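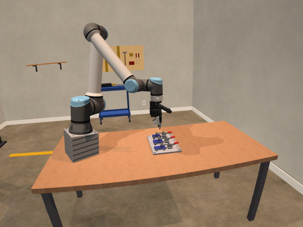

Pourquoi les gens gardent-ils un meuble dont ils ne se servent plus ?

Parce qu'il leur sert encore à se repérer dans la pièce, et souvent dans leur propre histoire. C'est en tout cas ce que m'ont répété, chacun à sa manière, les habitants d'Orkport qui ont bien voulu me recevoir.

3.2 Les grandes tables et ceux qui les gardent

Je m'attendais à parler d'armoires. J'avais même préparé toute une grille d'entretien sur les armoires ! Et puis, dès le premier logement, on m'a installée devant une table et on ne m'a plus parlé que d'elle - de son transport, de l'escalier, du beau-frère qui avait failli y laisser un doigt. J'ai donc refait ma grille en mai, un peu en catastrophe, et j'ai mené 16 entretiens avec cette nouvelle version.

La table en bois de grand format (voir figure 1) revient dans presque tous les récits. On l'achète pour recevoir, on reçoit peu, on la garde quand même. Une retraitée du quartier Effiong m'a expliqué qu'elle mangeait dans la cuisine depuis le départ de ses enfants, mais qu'elle cirait la grande « pour qu'elle ne se vexe pas ». J'ai noté la phrase telle quelle. Un autre enquêté, plus jeune, a payé 700 euros le déménagement d'une table qui en valait peut-être 100, et il le raconte avec une vraie fierté.

Figure 1. Table en bois de grand format, dans une pièce aux murs gris.

Ifeoma Ajayi, qui a relu mes transcriptions, trouve que je passe trop vite sur la question de l'héritage. Elle a sans doute raison : deux familles m'ont parlé de partages difficiles, et je n'ai pas osé relancer. Je crois pourtant que le poids compte autant que la transmission - je veux dire le poids en kilos. Un meuble qu'il faut démonter pour le sortir finit par décider lui-même de rester. À la ressourcerie Sukel, on m'a confirmé que les demandes d'enlèvement s'annulent souvent le matin même, quand quelqu'un mesure enfin la porte.

Je reviens sur ces annulations en 3.3, à partir des carnets de tournée.

Dernière mise à jour : 2022-11-13

À lire aussi
- Cirer, poncer, repousser : l'entretien différé
- Les buffets de la rue Pomus
- Ce que pèse une armoire : notes de terrain

Contact | © Cahiers d'Orkport | Haut de page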